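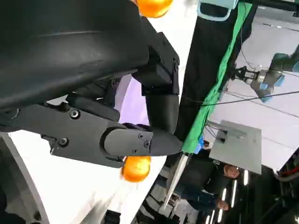

How I Keep Mandarins on the Table for Two Weeks (Without Finding a Fuzzy One)

Every November I buy far too many mandarins. The grocery on Haser Street puts the big crates out by the door, and I walk in for milk and walk out with fruit for a small army. For years I dumped the whole lot into a deep bowl and felt very pleased with myself, and by the second Sunday there was always a soft green one at the bottom, and it had made friends.

So I changed how I do it, and now I get two good weeks out of a crate. It takes me one cup of coffee from start to finish, and you probably have everything already.

What you need

A crate or bag of mandarins, clementines, whatever the small orange ones are called at your store
A table or counter you can clear off
Two clean dish towels
A wide, shallow dish or tray
A mesh bag or an open basket for the fridge

Step 1. Get everything out of the bag

All of it, right away, the day you bring it home. I know it's tempting to grab one off the top and leave the rest for tomorrow, but the net bags squeeze the fruit at the bottom and you can't see what's going on in there. I like a white table for this because marks and leaks show up so well. If yours is dark wood, lay a light towel down first.

Step 2. Sort by feel

Pick up each mandarin and give it a gentle press with your thumb, near the stem end. Firm with a little give is what you want. Loose, puffy skin is fine if it's an easy-peeling kind, but then go by the weight in your hand - a heavy one is juicy and a light one has started to dry out.

I make three groups: good keepers, eat soon, and no thank you. The last group is anything with a wet spot, a split or a musty smell. Those go straight out of the kitchen, and anything that was touching them gets checked twice and moved to the eat soon group.

One thing I got wrong for ages was going by shine. Some mandarins are waxed and gleam like Christmas ornaments, and some are dull with big pores, and it tells you very little about the inside. The ugliest box I ever bought, a Zaki box with leaves still on half of them, was the sweetest fruit I had all winter!

Step 3. Wipe, don't wash (for now)

If they're dusty, wipe them with a dry towel. Save the washing for right before you eat. I used to rinse the whole batch in the sink and I'm pretty sure that's what started half my trouble, because I never got them properly dry around the stem.

Step 4. Set the table batch out in one layer

Take as many as your house will eat in four or five days and put them in the shallow dish, one layer only, with a bit of breathing room. Mine is an old Jamberg baking dish with a chip in it. Keep it away from the stove and out of the sun. My kitchen gets up to 70 degrees on a baking day and that's as warm as I'd want it for them.

Keep bananas somewhere else if you can. Mine hang by the window now.

Step 5. Put the rest in the fridge

The good keepers go in the mesh bag, in the crisper drawer, not packed down tight. Don't seal them up in plastic. When the dish gets low, take out the next batch the night before - a cold mandarin just doesn't taste like much, and it's harder to peel too.

Step 6. Turn them over every couple of days

Just roll each one onto its other side as you walk past. You'll feel a soft spot with your fingers long before you see it.

What to do with the eat soon pile

Peel them all at once and keep the segments in a covered bowl in the fridge, where they're good for a day or two. Mine go on oatmeal, or into a salad with red onion and olives. The really tired ones I juice.

Next up I want to try drying the peels, so if you've got a method that doesn't leave them bitter, please leave it in the comments.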